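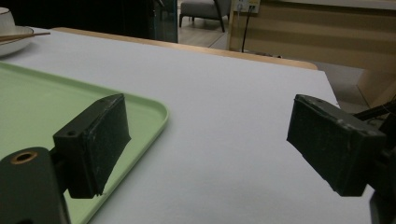 ## Holtstead Treaty Papers: Frequently Asked Questions

**What does the collection hold?**
Letters, drafts and signed copies relating to the Mornico trade treaty, catalogued in 444 folders.

**May I consult the originals?**
Yes. Requests must be lodged by noon on the Monday before your visit. Folder 200 is closed to readers while its seals are being repaired.
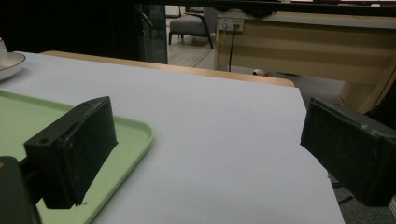
*White tabletop with a light wooden edge.*

**Is the Tuominen translation authorised?**
No. Scholars should cite the original text and give the folder number.

**Can I reproduce a document in a publication?**
Written permission is required. Please quote form 881.

**When will the restricted letters be released?**
In 2041, under the terms of the deposit.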